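Skinon Adds Nallitz Route and Places Order for Turboprop Spares

FLALARI, Jun 19, 2018 – Regional airline Skinon will begin flying between Flalari and Nallitz this fall, the company said today. The route will have 12 round trips a week, operated with the airline's existing turboprop fleet.

Nallitz has had no scheduled passenger flights since its last carrier pulled out. The airport kept its runway certificate and has been used by charter and medical flights. Skinon signed a five-year agreement with the airport in May covering landing fees, ground handling and use of the small hangar on the north side of the field.

The first departure from Flalari will leave in the early morning and return before noon, with an evening rotation on most days. Block time is 35 minutes. Fares will include one checked bag, and passengers connecting at Flalari will be able to check bags through to their final stop on a single ticket.

Skinon has also signed a parts and repair contract with Beneš, which will supply propeller blades, brake units and landing gear components for the fleet. Under the contract, Beneš will keep 951 line items in stock at Flalari. Until now, many of these parts had to be ordered from outside the country, and an aircraft waiting for a part could be out of service for several days.

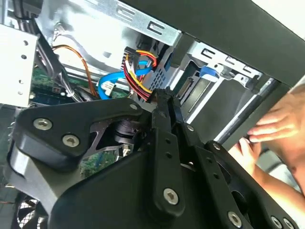
Marlies Leitner said the parts contract mattered more to her than the new route. "We could have opened Nallitz last year on paper," she said. "We didn't have a spare aircraft we could count on, and I wasn't going to sell seats on a schedule we couldn't keep. With the stock held at Flalari, we can."

She added that the airline had no plans to cut flights on its other routes to make room for Nallitz. The extra flying will come from shorter maintenance stops and from one aircraft that is now held back as a standby.

The runway at Nallitz is 1,970 meters long, which is enough for the fleet at full passenger load. The airport will repaint the apron markings and reopen the second security lane before service begins. Parking in the front lot will be free for the first winter season.

Tickets go on sale next month through the Skinon website, by phone and at the Flalari ticket desk. Travel agents will be able to book the route from the same day. Schedules are subject to government approval.

Skinon is a regional airline based at Flalari. It carries passengers, mail and light freight.

Media contact: Skinon Press Office, Flalari Airport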